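Open Days Should Show the Slow Parts

Getik opened its disassembly laboratory to visitors on a Friday in February, and 40 people attended the morning session. The program promised a demonstration of automated work on computer equipment. The staff let the equipment run at its ordinary pace, and other institutions should consider doing the same.

Public demonstrations of robots are commonly arranged around speed. Visitors see a short cycle, applaud, and leave with a poor idea of what the work requires. At Getik, Povilas Vītola, who led the session, stopped often and answered questions at length. Several guests grew restless. Those who stayed near the workstation learned a good deal about how many small decisions lie behind a single movement.

The organizers report that 657 people registered over the full program. That figure says little about its value. A better measure would be what visitors could explain to a colleague the following week.

Computer chassis are a sound choice of subject. Brackets, tabs and narrow circuit boards sit close together, and a gripper has limited room in which to approach them. 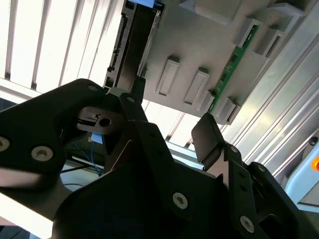

What Hosts Should Change

Visitors should receive a one-page account of the task before they enter. Groups should be smaller, and the question period should take place at the workstation. Wurisar, which plans its own open day, would do well to adopt both measures and to publish its schedule early.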